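Beddoe Wrist View Kit
Research hardware and reference data for grasp learning with a wrist camera
Made by Sundby

Overview | What's included | Method | Results | Compatibility | Questions

The Beddoe kit is a small camera mount, a calibration board and a body of reference data, all built around one idea: a robot hand should learn to grasp from the view it has of its own fingers. We started it as a lab project and it got good enough that other labs kept asking for the parts, so now you can order it. We're really happy with how it has come along!

What you get is the same setup we use every day. The mount, the software and the training recipe match our own, down to the screw lengths. If you run the recipe on a supported hand and your numbers come out far from ours, we want to hear about it.

What's included

Camera mount for the wrist, with two spacer sets
Printed calibration board and a hard case for it
Six-foot cable with strain relief clip
Troltix capture software, one license per lab
The Beddoe reference set: 1,292 recorded grasps with joint positions, motor currents and wrist video
Trained model weights and the full training code

The camera itself is sold separately. A list of the ones we've tested ships with the kit, and Troltix picks up any of them when you plug it in.

Why the wrist

Most grasp learning setups put a camera above the table or off to one side. That works well until the hand closes in on the object, and then the hand blocks the view at the very moment you care about. People get around it with a second or third camera, and then they have three calibrations to keep alive. (We did this for a long time. Attila Fekete still has the brackets.)

A camera at the wrist keeps the same position relative to the palm wherever the arm goes. The fingers come into view from the same side every time, they have the same size, and a model can learn what they look like in every pose very quickly. The cost is that you see less of the table, and part of your picture is taken up by hardware. Our method treats that hardware as a signal.
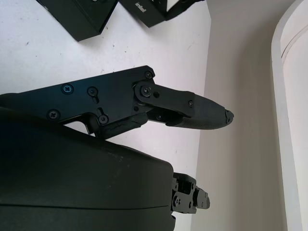 Finger state is what our model learns first, before it ever sees a grasp. Liliana Sartori's approach is to have the network predict joint angles from video alone, using the motor encoders as the teacher, and the encoders are then dropped for the second stage. It works best when the finger gives the network plenty of fixed points to hold on to. The pivot screw at the hinge, the linkage plate running diagonally from it toward the tip, and the smaller screw where that plate meets the distal segment make a fine set of landmarks against a bare white table. The tip is harder. A tapered black fingertip with a fine texture has fewer strong corners, so the model leans on the linkage and works outward from there. Watching the predicted tip position settle down over the first hour of training is a real pleasure, and Troltix will plot it live if you leave the window open.

The second stage is the grasp itself. The network takes the finger state it has learned, a short window of video and the commanded motion, and predicts whether the object will stay put during the lift. That prediction is updated all the way through closing, so the controller can back off and try again before anything leaves the table. Shahla Nazari wrote the retry logic, and it is the part of the code we get the most mail about. It's short. Read it before you change it.

Results

We held back 236 grasps from the reference set for testing and never trained on them. We then ran 254 fresh grasps on the arm, using objects that appear nowhere in the recordings. On those fresh trials the wrist model with retries beat our own overhead camera baseline by a clear margin, and the gap was widest for small flat things that the fingers cover completely. The full table, broken out by object, is in the manual, along with the raw logs.

Two things did less well. Clear plastic still fools the second stage, which tends to be far too confident about it. And soft items that fold during closing, like a thin cloth, trigger more retries than they need. Ieva Laur is working on the second problem now and we plan to ship new weights in September, free to everyone who has the kit.

We also checked how the finger stage holds up as a hand ages. Pads get worn, shells get scuffed, people swap screws. We trained on one hand and tested on another of the same model with 2,000 closing cycles on it, and joint angle error barely moved. Changing the fingertip to a different shape is another matter — plan on retraining the first stage if you do that. It takes an afternoon.

Compatibility

The mount fits the Girnunura wrist flange directly. Adapter drawings for other flanges are in the download folder, and you're welcome to modify them. Hands need joint encoders you can read during the first stage. Two or more fingers are fine. Suction tools won't work with this method, as there is no finger to track.

Lighting matters less than we expected, but avoid a lamp that moves with the arm. Matte black hardware on a pale surface is our usual arrangement. For dark tables, use the second config file.

Questions

Can I use the data without the kit?
Yes. The reference set can be ordered alone, and the license covers publication.

Do I have to recalibrate after removing the camera?
Yes, every time. It takes a few minutes with the board.

Can I talk to someone before ordering?
Please do! Eugénie Leblanc answers the product mail and can set up a call with whoever wrote the piece you're asking about.

Page updated Thu 11 April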